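Delside Residence, bedding and laundry support
Progress report for the period ending in December
Prepared by Gonçalo Seixas for Afia Ackah

In this period we continued the work in the bedrooms of the first and second floor. From the 59 beds in the plan, 12 are still waiting for a new cover. The supplier Ranetti confirmed the delivery, but it came in two parts and the second part is not complete.

The residents keep their own blankets, as we agreed with you in the spring. This makes the sorting slower. On one bed there can be a navy bedspread with diamonds and snowflakes, a yellow blanket with cartoon figures and one more blanket in red, white and light blue, and all of them need a different place on the shelf.
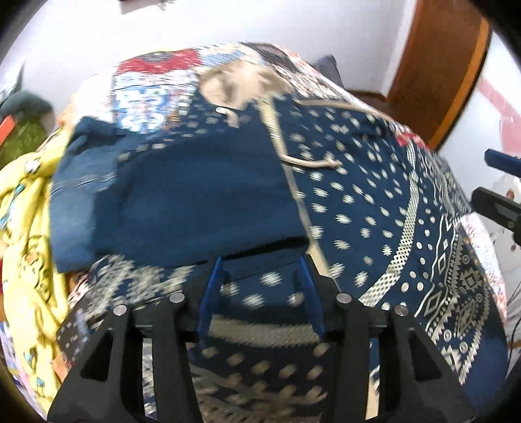 Rui Garcia has now labeled the shelves by room, and the evening group folds clothes on the bed before they go to the closet. Dark clothes are washed apart from the printed blankets. We had complaints about color on two light sheets, and we paid for the replacement from the small repairs line.

The cost of washing until now is nearly $324, inside the budget. We ask your permission to move the rest to storage boxes. Eluned Lougher will send the receipts separately.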